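Wamwood Tabletop Handling Records: Data Card and Equipment Planning Notes

Maintained by the Asville Laboratory, Equipment Planning Office
Contact: Touran Rezaei
Last revised: 2019-09-17

Purpose

The Wamwood records were assembled to support purchasing decisions for the tabletop handling stations at Asville. They hold camera stills, station logs and cost sheets. Departments preparing an equipment request for the next budget year should read this card before opening the cost sheets.

Contents of the release

stills/ Still pictures from fixed cameras at the stations
logs/ Station hours, faults and part replacements
costs/ Purchase, service and consumable lines by station
requests/ Blank request form and approval routing

The release covers 8 stations. Logs are complete for all of them except Tsegaye, where fault entries before November were kept on paper and have not been transcribed. Totals drawn from that station will understate repair time.

Budget categories

Each station is planned under four headings: arm and mount, gripper, work surface and containers, and service. In the current plan the arm and mount take 40 percent of the station budget, the gripper 30 percent, and the other two headings share the remainder. Departments may move funds between the last two headings without approval. Any change to the first two must be submitted in writing.

Grippers are budgeted separately from arms. Fingers and finger joints wear at a different rate from the arm, and a single combined line made past replacement costs hard to trace. Quotations that bundle the two should be returned to the supplier for itemizing.

Handled items are charged to the work surface and containers heading. They are ordinary retail goods and should be bought in small lots. Orders above 50 units of one item require a storage plan.

Selecting a station type

1. State the largest and smallest item the station must hold. Include the shape, and note whether the item has a narrow end or a cap. The Plelleo request form has a field for this.

2. Record the table size, the reach required and the position of each container. Bins should be listed with their inside dimensions.

3. Confirm the cable route. Cables carried along the arm need slack at every joint, and replacement sets belong under service. A multi-fingered gripper closed on a tube of caulk or adhesive, with the arm's cables looped overhead, is the configuration to be priced for long, narrow goods.
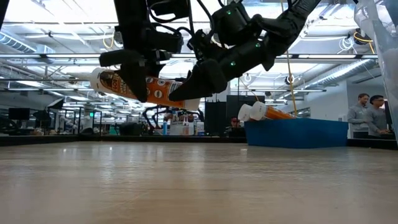

4. Obtain two itemized quotations. Attach both to the request, including the one not recommended, and show delivery and installation as separate lines.

Known limits

Prices in costs/ are those quoted at the time of request and have not been adjusted. Labor is excluded. The stills show work in progress and should not be used to estimate cycle time or success rate; use the station logs for both.

Corrections

Send corrections to the contact named at the head of this card, giving the station name and the file concerned.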